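The Paper Sorters

The summer I joined the robotics club at Priltdale, I thought I'd be building something with wheels. Maybe a claw. My brother had told me there would be a claw.

What I got was paper. The club had entered the Wavatent, the regional contest where every team gets the same pair of robot arms and a different boring chore to teach them. One school drew folding towels. Another drew loading a dishwasher, and they complained about it for a month, which made me want to throw a plate at them. We drew sorting printed tables. You get a heap of loose sheets, and the robot has to pick them up, square them into a stack and not eat any.

"It's a great draw," said Capucine Brunet, our captain, who would have said that if we'd drawn plumbing. "Everybody's going to underestimate paper."

I had never estimated paper at all, so I kept quiet.

The way our team did it, a person did the chore first, over and over, wearing the wristbands so the cameras could track where the hands went. Then the program studied all that and tried to copy it. Blandine Vasseur wrote the program. She was a year older than me and ate dry cereal out of her jacket pocket while she coded. We called the program Gondedo, after her grandmother's cat, who was also slow and stared at things.

The person doing the chore was me. I was new, I couldn't code, and Capucine said I had calm hands. I held on to that for weeks. I told my mother at dinner. I told the guy at the bus stop, more or less.

The rules said we needed 100 good runs by the end of July. A good run meant every sheet off the table and into one stack, no dropping, no stopping to scratch your nose. I did 30 the first week and felt like a champion. Then Blandine went through them and threw out most, because I kept licking my thumb before I picked anything up (my grandfather does it with the newspaper, I didn't even know I did it!) and the robot had learned to lift its hand toward its face, except it didn't have a face. It just sort of saluted.

"It's very polite," Capucine said.

"It's very broken," said Blandine, and ate some cereal.

So I started over. No licking. I practiced at home with my dad's old tax forms. I got so I could slide one finger under a corner and bring the whole page up flat, and I'm telling you, there is a kind of joy in that. I can't explain it to people who haven't spent their vacation doing it.

By run 80 I was good and I was also losing my mind. The sheets were all schedules, or parts lists, or something, row after row of tiny print, and I'd started reading them while I worked. Somebody named Deschamps had signed off on the original batch, and I made up a whole life for him. He had a boat. He was sad about the boat. I told Blandine and she asked me to please look at my hands.

That was the afternoon of the speed argument. Capucine had heard that the dishwasher team was getting double our score for pace, and she wanted me to go faster. Blandine said fast was useless, the program couldn't learn from a smear. They went back and forth over my head like my parents picking a restaurant. And I was standing there with the bands on and a stack in my left hand, sweating, and I thought, fine.

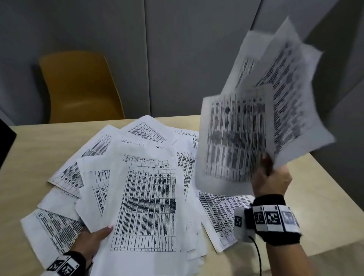
I went fast. I went so fast I scared myself. I was snatching sheets up by the corner and swinging them over, and the noise was terrific, like a flock of something taking off. Capucine started clapping in time, which did not help. Blandine said "no, no, no" very quietly for the entire run. When I stopped, the table was bare, I had every single page in my arms, and three of them were upside down.

We kept it. Blandine said she'd throw it in and see, mostly so she could prove Capucine wrong.

Contest day was 8/31/24, in a gym that smelled like oranges. Gondedo went fourth. It picked up the first sheet slowly, the way I'd taught it, one finger under the corner — and I swear I felt it in my own finger. Second sheet, same. Third, same. It was beautiful and it was going to take until Christmas.

Then something in it remembered that afternoon. The right arm went up with a whole fistful and whipped around, and the judge in front took a step back. Papers slapped down on the stack. Capucine grabbed my sleeve. It did it again! It cleared the table with time left over, and then it stopped, with one page still pinched in its hand, and lifted it to where its face would have been.

"You licked your thumb," Blandine whispered.

"I didn't!"

"Run 80-something. You licked it. I missed one."

We scored 844, and the dishwasher team beat us by a little. Capucine wanted to know what they'd drawn for next year before we'd even packed up the arms. I was still looking at my thumb.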